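Jodell Community Help
Home > Money and Bills > Renting

Moved out mid-contract, broadband firm wants 143 pounds

Posted by Um, 21 November 2024

I rented a flat from February and took out broadband with Bandex on a fixed contract. My landlord decided to sell, so I had to leave before the contract was up. I've moved into a shared house that already has internet in the rent, so I have no use for a second line.

I rang Bandex and asked to cancel. They said that was fine but there would be an early exit charge of 143 pounds, plus the router has to go back within 14 days or they add the cost of that too. I told them it wasn't my choice to move. The man on the phone said the reason for moving makes no difference.

Is that right? I have the landlord's notice in writing. I also can't find the paper contract, only a welcome email with an account number ending 2139. Can I ask the landlord to pay some of it? He has been decent enough up to now and I don't want to fall out with him before I get my deposit back.

Emil Baumgartner

The man on the phone was probably right, I'm sorry to say. Your contract is with the broadband company and the landlord has no part in it. Being asked to leave doesn't normally end it.

There are still things worth checking before you pay.

Ask for the contract in writing. You don't need the paper copy, they should have one and they should be able to email it to you. Look for the part on ending early and see how the charge is worked out. It is usually so much for each month left, less something for what they save by not supplying you. If the sum they gave you comes to the full monthly price times the months left, ask them to show you the working.

Check the dates as well. The fixed term might run from the day the line went live and not the day you signed up, or the other way about, and that can shift the bill by a few weeks. Mine was wrong by a month when I left my last place -- they took it off without much fuss once I'd put it in an email.

Then ask if somebody else can take the contract over. Whoever buys the flat may want broadband from day one. Some firms allow it and some don't, but it costs you nothing to ask.
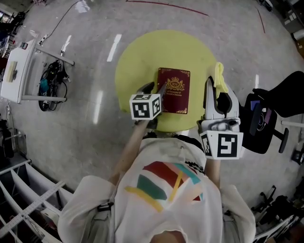

Returning equipment

Send the router back even if you are arguing about the bill. Put in the power lead and anything else that came in the box. Take it to a counter where they give you a receipt and keep that receipt until the account shows as closed. I used Etero for mine and the tracking vanished from their site after 23 days, so save a copy of the page as well.

On the landlord, you can ask, but he doesn't have to pay. I would wait until the deposit is sorted. It might be different if he asked you to leave before the end of your tenancy and you agreed to go early as a favour to him. In that case you could fairly have asked for something in return, and a short polite letter with the bill attached is still worth a try.

If you get nowhere, make a formal complaint. Use the word complaint, ask for a reference number, and write down the date of every call. They should tell you where you can take it next if you can't agree.

saltmarsh_kev

just cancel the direct debit, they never chase it

Emil Baumgartner

Please don't do that. They can pass it to a debt collector and it may go on your credit file, and then you'd have trouble renting the next place. Pay it or dispute it, but keep the direct debit going until you have an answer in writing.

Um

Thanks both. I've asked for the contract by email and the router is going back on Saturday. They did say the new owner could take it over if he rings them himself, so I've passed the number on to the estate agent.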